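Kitting cell drifting on the right arm, left arm fine
Forum: Cells and Fixtures > Setup and maintenance
6 replies

osokol
Two-arm cell, four yellow bins, one steel tray in the middle. It builds a kit for the Relel driver unit: two of the small cylindrical parts on leads, one round red board, one long twisted wire and one colored harness per tray. The left arm does the cylinders and boards, the right arm does the wires.

After some 300 trays the right arm starts closing a few mm off toward the center seam. I re-teach the two right bins, it runs well, then it creeps again. The left arm has not moved since I set it up in June. Bins sit straight on the white top with no locators. Tray too.

mpana_ro
What is holding the bins? If the answer is nothing, start there. The arm drags a wire over the rim, the rim catches, the bin walks. Your left arm picks boards straight up so those bins stay put.

osokol
Nothing is holding them. But I checked the bins against pencil marks and they were on the marks when it was already off. Layout at the moment:

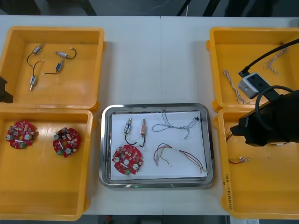 Right arm at the lower right bin, tray with a full kit on the paper.

Camera is on the right arm, gray box, cable going up and back.

Eun-seong Y
I would look at that camera cable before the bins. If it pulls tight at the far end of the reach it can tug the bracket a little on every cycle. The picks are taken from the camera, so a bracket that turns by a hair shows up as an offset at the fingers. Put a paint line across the bracket screws and see if it breaks.

Also the other black cable, the one looped over the gripper arm. Check that it doesn't rub.

mpana_ro
A bracket that turns would give you an error that changes with height. She says it is always toward the seam. I still say bins or table. That top is two sections. If one section settles, everything on the right goes with it, pencil marks included.

hfuji
Agree with Marius on the table, not on the bins. We had a Coman bench with a joint down the middle and the right half shifted every time somebody leaned on it. Put a straightedge across the seam front and back. Ours had 3 mm of play at the back and none at the front.

Separate thing: I would get rid of the paper in the tray. Ours slid when the gripper let go of a harness, and then the board went with it. Thin rubber mat, cut to size with the corners rounded to match the tray.

osokol
The paper stays for now, the camera sees the parts better on it than on bare steel. I tried the tray bare and the shine gave me false picks on the cylinders.

Will do the paint line and the straightedge both.

voprea
If you keep the paper, tape it at two corners underneath. And write the bin numbers on the outside wall with a paint pen. Marker wears off and then people put the bins back in the wrong place after cleaning.

osokol
Update. Paint line not broken after 312 trays, so the bracket is holding. Straightedge rocks at the back of the seam. I pulled the right section and two of the four joining bolts were finger tight. Tightened them, added a plate under the joint, re-taught the right side. Now at 447 trays with no offset I can measure.

I also gave the camera cable more slack and tied it higher up.

Eun-seong Y
Good. I would leave the paint line on anyway and look at it once a month.

mpana_ro
And screw down some corner stops for the bins.

osokol
Stops are on the list. Does anyone have a drawing for ones that don't stick up past the rim?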